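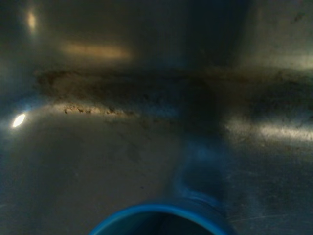
Jorkport Sports Heritage Collection
Progress report to the Etalwood Fund
Signed Items Cataloging Project, second reporting period

Summary

The project remains on schedule for completion in September. Work in this period covered the cataloging of signed hockey sticks, jerseys, programs and pucks donated to the collection, the review of their paperwork, and the first stage of rehousing. Of the 2,000 items in the scope of the grant, the 360 with the weakest records were placed first in line, and all of them have now been examined. Spending is within the approved budget. One change to the work plan is requested at the end of this report.

Cataloging

Each item now has a record giving its type, maker where known, the position and medium of the signature, the name of the signer, and the source of the donation. The earlier card index listed many items only as "signed stick" or "team puck." Staff compared these entries with donor letters and sale receipts held in the office files, and in most cases a fuller entry could be written.

Team-signed items took longer than planned. A stick carrying the names of a full roster may have signatures that overlap or have faded, and the season must often be worked out from which players appear together. Where a name could not be read with confidence, the record says so and the space is left open for later work.

Authentication

The review found 51 items with no certificate, letter or other proof of origin. These have been moved to a separate shelf and will not be displayed or lent until the review is complete. The collection makes no claim that the signatures are false – many came from long-standing supporters of the local club – but the standard agreed with the Fund at the start of the grant requires written evidence.

Comparison with dated signatures already in the collection is under way. Items that cannot be supported will be kept for study and marked accordingly in the catalog.

Storage and display

Jerseys have been moved from hangers to flat boxes with acid-free tissue. Sticks are now held on padded racks, and signed photographs have been placed in clear sleeves. Felt-tip signatures on white jersey numbers were given priority, as several showed fading from earlier display near a window.

The Liepiņa gift, made up mainly of European league programs and goaltender masks, has been received and logged. Its donor agreement allows display but does not allow resale or long-term loan.

Catalog system

Records are being entered in Kimby, the collection database approved in the first period. Import of the old index was completed after two attempts; the first produced duplicate entries for items stored in sets. Public search is not yet open. Testing by staff continues, and the wording of the search page is being revised following comments from local schools.

Budget

Costs for boxes and racks were slightly higher than forecast. The difference was met from the travel line, which has been little used.

Request to the Fund

The collection asks for approval to move the remaining travel money to outside signature review. No increase in the total grant is sought. A reply before the start of the next period would allow the reviewer to be booked in good time.

Work planned for the next period

Entry of records for the remaining signed pucks and programs
Outside review of items without paperwork
Opening of public search in Kimby
Draft text for the goaltender display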